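Plaso-Box: README

Plaso-Box is a small set of teleoperated recordings for testing how well a policy can approach a thin, flat object when two cameras disagree about how easy the job is. We collected it while working on Vudo, our view-weighting method, and it turned out so handy for debugging that we've tidied it up and put it out on its own. We're really pleased with it!

What's in it

There are 101 episodes on a white tabletop, all with one arm and a two-fingered gripper. Each episode comes with a wrist stream, a fixed stream, joint positions and the gripper opening. The instruction text is the same throughout: "pick up the black box". Of the full set, 20 episodes are held out for testing and 13 are marked as hard, which means the operator had to back off and try the approach again.

The folders are laid out like this:

train/ episodes for fitting
test/ held-out episodes
hard.txt list of hard episode names (these can be in train or test)
calib/ camera calibration for the fixed view
tools/ the loader and a small viewer called Muso

Why one plain box?

A black top on a white table sounds like the easiest target going, and from the fixed camera it more or less is. At the wrist it's another story. Up close the black lid gives the network very little to hold on to, and the printed side suddenly becomes the most useful thing in view. We love this about the task, as you can watch the attention maps jump from lid to label as the arm moves. Vudo learns a weight for each camera at every step, and Plaso-Box was where we first saw those weights swap over cleanly.
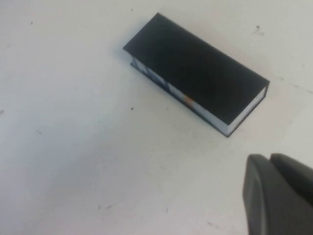
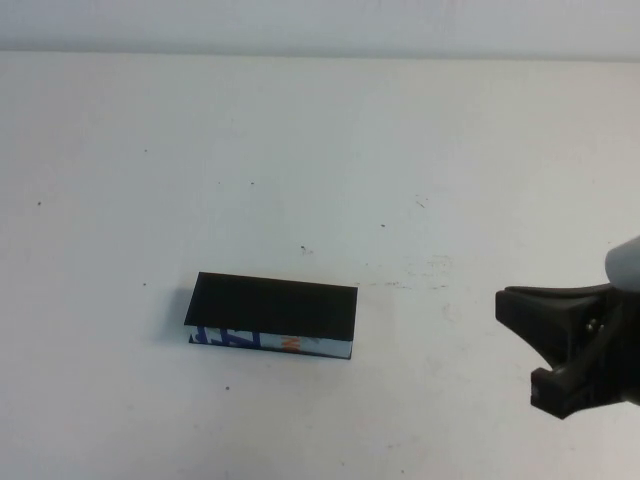
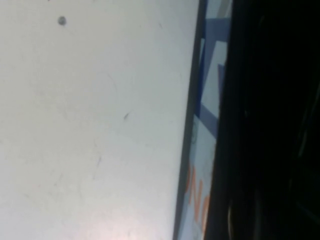 Views from the Plaso-Box setup. First and third: wrist camera. Second: fixed camera.

Baselines

We trained 2 baselines, one with both streams simply joined together and one with the fixed stream only. The joined one does well on ordinary test episodes and then wobbles on the hard ones, usually in the last bit of the approach. Fixed-only gets close to the box every time but often closes the fingers too high. Vudo beats both on the hard list, and the gap is biggest when the box sits at an angle to the gripper. Training scripts for all of them are in the Costello repository, along with the settings we used, so please have a go at beating us.

Known problems

The table has specks and scuffs on it, and we left them alone. A policy can learn to use them as landmarks, so try the random-shift option in the loader before you trust a good score. Wrist images can be soft when the arm is moving, and glare sometimes washes out part of the table. In the fixed view the label is small, so don't expect to read much from it after resizing.

Getting started

Install the loader from tools/, point it at the train folder and open any episode in Muso. Press V to switch cameras and W to draw the Vudo weights over the top (you'll need a trained checkpoint for that one). Everything runs on a normal laptop apart from training.

Changes

October: fixed a clock offset between the wrist and fixed streams. If your copy is older than this, please download it again.

Bug reports and odd results are both very welcome on the issues page.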